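Stimer Sideline 2 Football Kicking Holder -- my review after one spring

I bought the Stimer holder in May, for my son and also for me, as I help with the kickers at Hanthorpe. He is a high school junior and wants to kick in college, maybe as a walk-on. When he practices alone there is no person to hold the ball, so a good holder is important for us. Before this one we used a Kanaan, the simple model with three legs, and it served us two seasons.

The Stimer costs 65 dollars. For this you get the metal stand, a small carry bag and one spare rubber tip for the arm. I did not need to put anything together. You open the legs, turn the arm over the ball and set the lean. The instructions are one sheet of paper and the print is very small.

What I like most is the lean. With the Kanaan the ball stood always a little too straight, and my son prefers it tilted to him and slightly forward. On the Stimer you loosen a screw, choose the position and close it again. It stayed where we put it through a full practice. I marked our position with a drop of white paint, and I recommend this to everybody who shares the holder between several kickers.

The second good point is the weight. On artificial turf with wind from the side, the old holder fell over before he finished his steps. The new one is heavier and the legs are wider. It fell only when he hit it with the foot, and then you can not blame the holder.

Now the things I don't like. On natural grass, when the ground is soft, one leg sinks more than the others and the ball turns a little. A left-footed kicker also must turn the whole stand around, and then the screw is on the bad side. Sandra Pearce, who coaches the special teams with us, has two left-footed boys and she went back to the old holder for them. The carry bag is poor. The zipper opened by itself after three weeks -- we now use a shoe bag.

The package says it is tested for 500 kicks. I don't understand this number, for a kicker it is a small one. We passed it already before the end of May and I see only some wear on the rubber tip. The spare tip is still in the drawer.
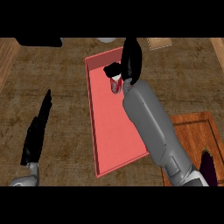
I should say something about field goals against kickoffs. This is a holder for field goals and extra points. My son tried it for kickoffs and it does not work well, because the arm comes too near to his knee on the long run. For kickoffs buy a normal tee, they are cheap.

I also compared it with the Meltitz, which Beryl Dunmore lent to me for a weekend. The Meltitz folds smaller and looks nicer, but the lean has only two positions and neither was right for us. If you travel a lot to camps with one bag, maybe you will prefer it.

I give the Stimer four stars from five. The missing star is for the soft grass and for the zipper. I would buy it again for turf, and if your school plays on grass, try to borrow one first and kick with it after rain.

Contact | Copyright 2018 | Back to top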